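The Slow Art of the Spare Room

My grandmother kept a spare room in Ballarat that was colder than the street outside, and people still fought over who got to stay in it. I've thought about that room a good deal while visiting Rimska, the little guesthouse Vaughan Ruddock opened in August after years of running a much grander place on the coast.

He has three bedrooms now, where he used to have 300, and he says he sleeps better for it. Breakfast is whenever you wander down – mine was closer to lunch, I'm afraid – and there's always a pot of tea going under a knitted cosy the colour of marmalade.

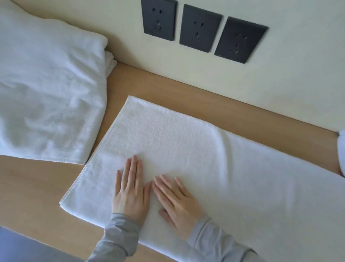

What guests remember, Vaughan reckons, is whether somebody seemed pleased to see them. He learnt that from Rigoberto Huamán, his first boss, who would walk out to the gate in any weather and carry your bags himself, grumbling happily about the weight of your books. Vaughan does the same these days, though he's put in a gravel path and a decent lamp.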